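Against the Clean Demonstration

By Kendra Fraser

Most teams that teach a manipulator by remote control still score their operators on speed. I think this is a mistake, and computer disassembly shows why better than any pick-and-place task does.

A processor socket tolerates very little. The useful part of the motion is a few millimeters of approach, and the fingertips need to arrive at a corner of the package at an angle that leaves room for the linkage behind them. Cables, slots and the walls of the case limit that angle before the operator has made any choice at all. 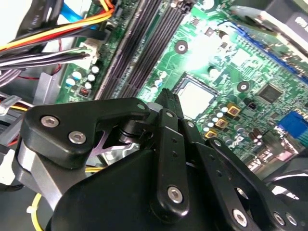
An operator paid by the episode learns one approach that works and repeats it. In our set of 639 demonstrations, the fastest operator produced paths so similar that a policy trained on them alone had no useful response to a small offset in the case position. Zhiqiang Kang, who was the slowest, stopped often, backed out and came in again. His data was unpleasant to watch and trained the better policy.

The usual objection is that hesitation teaches hesitation. Ekow Amegashie has made this argument to me more than once, and he is right about idle time. A pause with no motion should be trimmed. A correction is different, as it records a bad state and the way out of it. Trimming both with the same filter throws away the expensive part of the session.
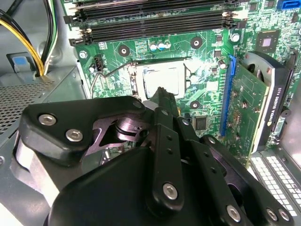
Hand guiding does not solve this. With a person's arm on the robot, contact forces are mixed with the force of the person pushing, and the wrist view tends to include a sleeve. I would still use it to set a start pose. For work near a board I want the operator seeing only what the policy will see, even if that means 24 slow episodes in a shift.

My proposal is modest. Stop ranking operators by episode length. Label corrections at the time they are made, with a foot pedal if necessary, and report them next to the success rate. Move the case between episodes and log by how much. Chunhua Su has run her station this way since December, and her rejected episodes now go to a second review before anything is deleted.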